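Flumthorpe fills its hall for the Lamplight Supper

It takes a lot to get the mayor of Flumthorpe, the mayor of Draltemham and a state senator to sit at one table, given that the two towns have been arguing over the same bridge since before any of them held office. A plate of pot roast and a charity raffle did the trick Sunday night.
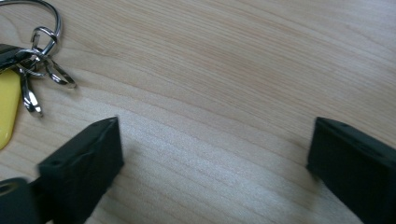

Moushumi Begum

The third Lamplight Supper drew 70 paying guests to the old Ratetti Ballroom and raised $2,311 for the county's mental health phone line. That beats last year's total, which organizers put down to better weather and a much better band.

The evening was put together by Nusrat Cassim and Delphine Marchetti, who started it after Marchetti's brother went through a rough winter and found the nearest counselor was a two-hour drive away.

"People here will talk about hay prices until midnight," Cassim said. "We wanted them to stay until midnight and talk about something else. They did both."

Speeches were limited to five minutes each, a rule respected by everyone who had not been elected to anything. State Sen. Kavinda Gazi spoke for 14, and used several of them to praise brevity. He did promise to raise the matter of a part-time counselor for Flumthorpe when the senate returns in August, and Marchetti asked him to say it again with the microphone on.

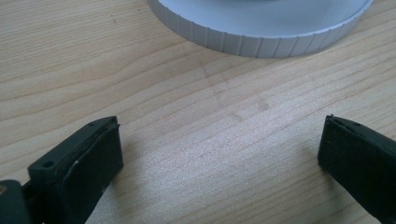 The auction had 8 lots, the most popular being a weekend at a cabin on Lake Su, which went for $600 after a stubborn contest between the two mayors. Draltemham won. Flumthorpe's mayor went home with a fruitcake -- the same one, some guests believe, that was sold last year.

Nilmini Howlader, who answers calls on the phone line three nights a week, got the longest applause of the night and the shortest turn at the podium. "Call us," she said, and sat down.

Dancing went on until 11:30. The bridge did not come up until dessert.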